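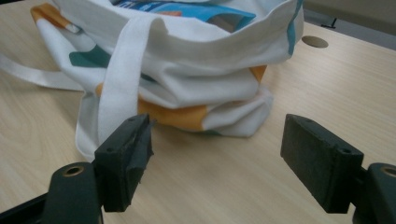 Grorkitz原声重制版到手,Ruawai那首到底是不是重录坏了,进来吵

2018年3月28日 作者:盐水泡面
最后更新:昨天深夜

盐水泡面(楼主)

先说结论,总体我是满意的。但是Ruawai那首,我真的接受不了。

听了一个晚上,来回切老版新版,切到最后自己也有点糊涂了,所以上来问问大家耳朵。

老版那首进城的曲子,开头是那个很薄很薄的合成笛子,底下几乎什么都没有,就一点点像风一样的噪音。你在外面野地里打了半天,血也没了药也没了,画面一黑,笛子出来。懂的都懂。

新版上来就是弦乐。整排弦乐。笛子换成真人吹的,吹得很好,技术上挑不出毛病,可是那个"什么都没有"的感觉没了。城还没进呢,先给你感动上了。

另外循环也没了。老版原声里每首是走两遍再淡出,新版大部分只走一遍就给你写了个结尾,咚,完了。Ruawai那首的结尾还特别隆重,我以为通关了。

其他的:
战斗曲好,低音终于能听见了
标题画面那首没怎么动,安心
商店音乐居然加了手鼓,意外地喜欢
洞窟那首混响太大,跟在浴室里似的

Zovine这次是限量400套,我在Rulell上抢的,页面卡了好几回,付款那一下手都是抖的。运费另算。

有买的说说吧,没买的听过试听的也行。别只说"老版好"或者"新版好",说说为什么。

拖鞋骑士

沙发。没抢到。气死。

远处有灯塔

同感,Ruawai那首我听到一半关了。

说不上是坏,就是变成另外一首曲子了。旋律是那个旋律,人不是那个人。

不过楼主说的结尾我倒觉得没什么,原声碟又不是游戏,一首歌总得有个完。一直淡出淡出的我才觉得偷懒。

盐水泡面(楼主)

回 远处有灯塔

淡出怎么是偷懒了,那曲子本来写出来就是转圈的,它没有尾巴。你硬给它安一个尾巴,前面的和声都得为这个尾巴让路。你去听新版最后那一段,平白多出来一个大和弦,老版里从头到尾没有这个和弦。

八分音符过敏

来个唱反调的。

新版Ruawai是整张碟里最好的一首。我说真的。

你们喜欢的那个"薄",是当年机器发不出更多声了。作曲那会儿声道就那么几个,得留着给音效,踩石板的脚步声、开门声都要占。所以只能写成那样。现在有条件了,把本来想写的写出来,有什么不对?

每次出重制都有人抱着老音源哭,换哪个游戏都一样。

拖鞋骑士

你怎么知道作曲本来想写什么样

你住人家脑子里?

八分音符过敏

回 拖鞋骑士

碟里小册子写了啊,你没买你当然没看到。

编曲那页有一句,大意是说这首曲子从一开始就是想着弦乐写的。我不逐字抄了,字太小看得眼疼。

拖鞋骑士

……

行。戳我痛处。

盐水泡面(楼主)

小册子那句我也看到了。但"想着弦乐写的"和"用弦乐演奏一定更好"是两回事吧。

想着弦乐,写给合成器,中间差的那一截正好是我喜欢的。

半袋米

路过,只听了Rulell上放的试听。

Ruawai试听只给了中间一段,正好是弦乐最满的地方,没有上下文,我第一反应是这谁家的电视剧。

然后听到笛子进来才认出来。认出来那一下还是起鸡皮疙瘩了。所以我没法站队。

隔壁修收音机的

从声音本身说几句,不谈感情。

老版原声的问题一直是低频。当年那张碟是从机器里直接录的,录的时候电平推得不高,后面又没怎么处理,所以整张都是飘的。很多人怀念的"空灵",有一部分就是低频没录进去。你拿真机接一对好点的音箱,Ruawai那首底下是有东西的,有一个很低的持续音,老碟里基本听不到。

新版把这个持续音给了低音提琴。从这个角度讲新版比老碟更接近游戏里的样子。

但是新版压得太狠。波形我拉开看了,战斗曲那几首顶都是平的。听一首很爽,连着听半张耳朵累。Ruawai还好,动态留着了。

洞窟那首混响大我同意,而且不是录音棚的自然混响,是后加的,尾巴切得很不干净。戴耳机能听到下一句进来的时候前一句的尾巴被咔掉。

盐水泡面(楼主)

啊那个持续音!我一直以为是我家电视的毛病。

小时候在客厅打,进城就嗡嗡的。我爸还拍过电视。

远处有灯塔

笑死 拍电视

我家也是嗡嗡的,原来是曲子。

牙膏挤中间

问一下下载版和碟的内容一样吗?碟没抢到,想买下载版,不知道值不值。Rulell页面写得不清不楚。

隔壁修收音机的

回 牙膏挤中间

下载版我也买了(别问,手贱)。整包416MB,有损的,解开就是曲子加一张封面图,没有小册子。曲目跟碟一样,顺序也一样,就是最后那首钢琴版下载里没有。

音质,普通耳机听不出区别。我用好一点的系统能听出一点点镲片发毛,可能心理作用。

牙膏挤中间

谢谢。没有小册子啊,那有点可惜。

没有钢琴版更可惜。

八分音符过敏

钢琴版是什么曲子我先不说,没听的自己听,别剧透。

拖鞋骑士

原声碟还有剧透???

八分音符过敏

有的。

旧存档别删

看到这帖特地登录。

我说个没人提的。野外那首白天版和夜晚版,老版碟里是分开两首的,游戏里是随时间慢慢过渡,鼓一层一层撤掉,最后剩拨弦。新版合成一首了,前半白天后半夜晚,中间过渡写得特别漂亮,鼓不是一下没的,是越打越轻,打着打着你发现没了。

这个才是重制该干的事情。老碟做不到,现在做到了,而且是照着游戏里的体验做的。

Ruawai那首恰恰反过来。游戏里的体验是突然安静。外面再热闹,进城一黑屏,静。新版把野外的鼓都好好撤干净了,结果下一轨进城又给你整排弦乐。你按顺序听就明白哪里不对了,曲子单独听都行,挨着放就是不对。

盐水泡面(楼主)

对对对对对

就是这个!我说了半天没说清楚,你一段说完了。

野外夜晚版结束,然后Ruawai,这两首中间应该掉下去一个台阶,现在是往上走的。

八分音符过敏

回 旧存档别删

这个说法我部分接受。顺序确实有问题。

但我觉得是曲序的锅不是编曲的锅。如果Ruawai放在后半张,比如放在回城那段剧情后面,弦乐版就完全成立了。你们想想后期回Ruawai是什么场面。那时候还是那根薄薄的笛子,我当年是觉得有点不够的。

旧存档别删

后期回城那次,游戏里不就是故意还用原来的曲子吗。城都那样了,曲子还是原来那首,所以才难受啊。

换成大弦乐就是提醒你:请哭。

半袋米

"请哭"

这俩字准。

八分音符过敏

好吧各人玩的时候感受不一样。我那次进城没难受,我就想这曲子怎么没换,是不是容量不够。

远处有灯塔

你这个人玩游戏好煞风景

八分音符过敏

我还数过卡带容量呢(不是)

云吞面加底

价格没人吵吗?我来吵。

碟卖400块,运费再收50,就一张碟一个小册子。同样的钱能买好几张别家的。Zovine以前出的原声哪有这个价。

限量,限量,就会限量。想买的买不到,买到的一半是拿去转手的。

盐水泡面(楼主)

贵是贵的。我也肉疼。

不过请真人乐手录,成本肯定跟以前不一样吧。以前那是机器里直接录出来。

云吞面加底

那你做下载版便宜啊,下载版也没便宜多少,还砍一首。砍一首是什么意思?多传一个文件能花几个钱。

隔壁修收音机的

砍钢琴版这个确实说不过去。可能是授权,可能是就为了让你买碟。我猜后者。

牙膏挤中间

本来都放购物车了,看到砍一首又拿出来了……

拿出来又放进去了。

唉。

拖鞋骑士

限量我也骂。发售那晚我准点刷的,刷出来一个空白页,再刷就没货了。客服回我说"请关注后续",后续你个头。

瓷砖缝

Rulell每次都这样,上回卖另一个游戏的画集也是崩。

经验:别用收藏夹里的链接进,从首页点进去反而快。还有地址提前填好,付款页面改地址会把你踢回排队。

拖鞋骑士

你现在说有什么用啊啊啊

瓷砖缝

下回用。

拖鞋骑士

下回是哪回

瓷砖缝

听说九月有一批补货,论坛另一个帖里看来的,没有官方消息,别全信。

云吞面加底

补货了那还叫限量?那先买的人不是冤大头。

先骂了不补,再骂补了。我就是这么难伺候。

盐水泡面(楼主)

我不介意补货。听的人多点才有人吵架。

回到曲子,大家标题画面那首听了吗?我说没怎么动,后来仔细听了,动了,动得很小。开头那串琶音速度慢了一点点。几乎听不出,但是跟老版同时放会错开。

隔壁修收音机的

慢了,我也对过。应该是真人弹的,老版是机器走的格子。人弹的每一小节都有点伸缩,反正不是统一慢。

我觉得好,标题那首本来就该喘气。

旧存档别删

标题那首我每次开机都要听完一遍才按开始。我妈以为我机子坏了。

远处有灯塔

一样 我会等它转第二圈再按

因为第二圈有个副旋律,第一圈没有

半袋米

????有吗

玩了这么多年我从来都是秒按

远处有灯塔

有!中音区,像单簧管那种音色,很小声。去听。

半袋米

去听了,回来了。

我错过了十几年。

八分音符过敏

这个副旋律新版第一遍就给了,因为新版只走一遍,不给就没机会了。

所以循环砍掉是有代价的,这点我站楼主。标题那首应该走两遍。

盐水泡面(楼主)

截图了。八分音符过敏说站我。

八分音符过敏

就这一条啊,Ruawai我还是不让。

榨菜工程师

学过一点作曲的来说两句,说错轻喷。

Ruawai那首旋律其实特别简单,音没几个,一直绕着一个音在转,然后始终不落到主音上。老版因为底下和声几乎是空的,你耳朵自己会去补,补成什么样随你。有人听着是安心,有人听着是荒凉,我自己小时候听着是害怕(那个城晚上没人)。

新版弦乐把和声填满了,等于替你选好了。选的是偏暖的那种。所以原来听着是安心的人会觉得新版好,原来听着是荒凉的人会觉得不对。

我估计你们吵的就是这个。跟音源新旧关系不大。

旧存档别删

啊。

我是荒凉派。

盐水泡面(楼主)

我也是荒凉派。八分音符过敏你肯定是安心派吧。

八分音符过敏

……我是安心派。

进城能存档能买药,不安心吗?

拖鞋骑士

我是没抢到派

云吞面加底

我是太贵派

隔壁修收音机的

榨菜工程师说的有道理,但音源也不是完全没关系。那根合成笛子起音很慢,前面有一点点像吸气的声音,真人笛子起音是实的。荒凉有一部分就在那口气上。

要是编曲保持原样,光换真人笛子,我猜荒凉派照样不满意。

榨菜工程师

嗯,这个我同意。起音那块补得好。

其实真人也能吹出虚的起音,看要求。这次明显要求的是漂亮。

半袋米

有没有人试过把老版新版叠起来放?老版音量小一点垫在底下。

盐水泡面(楼主)

试了,刚才试的。

速度对不上,开头还凑合,到后面就成轮唱了。

但是开头那几小节,老笛子垫在新弦乐下面,居然特别好听。特别特别好听。要是官方这么做我一句话都没有。

隔壁修收音机的

可以把新版切开对拍子,不难,就是费时间。周末我弄一个自己听听。只自己听啊,不发,别私信我要。

远处有灯塔

私信已发

拖鞋骑士

私信已发

隔壁修收音机的

都说了别发……

瓷砖缝

歪个楼,战斗曲没人聊吗,我觉得新版普通战那首鼓太靠前了,吉他被压后面去了。老版吉他音色是假,但是假得很凶。新版真吉他反而很客气。

八分音符过敏

客气+1。真吉他录得太干净了,一点脏都没有。

头目战那首就很好,两把吉他左右分开,中间铜管。戴耳机听。

旧存档别删

头目战前奏那个敲铁的声音还在吗?就那个铛、铛铛。

瓷砖缝

在,换成真的铁了。不知道敲的什么,小册子乐器表里只写了打击乐。

旧存档别删

在就行。没有那个铛我不认。

盐水泡面(楼主)

我战斗曲刚才说好,收回一半。普通战听多了确实鼓吵。隔壁修收音机的说连着听会累,我现在就累了,已经把音量拧小了两次。

头目战不收回。

牙膏挤中间

商店那首手鼓我听试听了,太可爱了,冲这个也想买。

有人说说洞窟那首除了混响还行吗?我最喜欢洞窟。

榨菜工程师

洞窟那首编曲没大改,滴水的节奏换成木琴了。原来是噪音通道模拟的滴水。木琴好听,不过更像音乐了,不像水。

看你喜欢的是音乐还是洞。

牙膏挤中间

喜欢洞……

榨菜工程师

那你听老版吧。

云吞面加底

老版碟现在二手也不便宜,前两天看到一张盒子都裂了还敢挂大约400。这公司的东西我是一样都买不起。

远处有灯塔

老版那个直接接机子听最好,游戏里有音乐欣赏模式,通关之后开。循环想转几圈转几圈,持续音也有,还不要钱。

半袋米

前提是要通关

远处有灯塔

你没通关?

半袋米

卡在塔那里,后来存档没了。

旧存档别删

……看我的ID

半袋米

对不起

八分音符过敏

我再听了一晚,来更新一下立场。

按旧存档别删说的,从野外那首开始按顺序听,没跳。确实,进Ruawai那一下是别扭的。我把Ruawai挪到播放列表后半,跟回城之后那首悲的挨着,就顺了。所以我的意见还是曲序问题。编曲我还是喜欢。

另外把野外夜晚后面直接接商店手鼓,意外地合适。等于一进城先买药。

盐水泡面(楼主)

你这个排法我试试。

我自己现在的列表:野外新版,接Ruawai老版,然后商店新版。音量要调一下,老版那首得拉高。接上那一下,掉下去了,舒服。

旧存档别删

抄作业了

隔壁修收音机的

老版拉高的话底噪也上来了,开头那个风声会变大。不过这首大点也无所谓。

盐水泡面(楼主)

大点更好,像真的在外面。

拖鞋骑士

你们聊得好开心,我去Rulell点了到货提醒。点完弹出来一个空白页。

瓷砖缝

从首页点进去

拖鞋骑士

好了,真的好了。谢谢。

榨菜工程师

问一句买了碟的,钢琴版到底是哪首?可以私信说。我下载版听不到心痒。

八分音符过敏

私信你了

榨菜工程师

看到了。

下单碟去了,啊没货。

九月补货那个帖谁有链接?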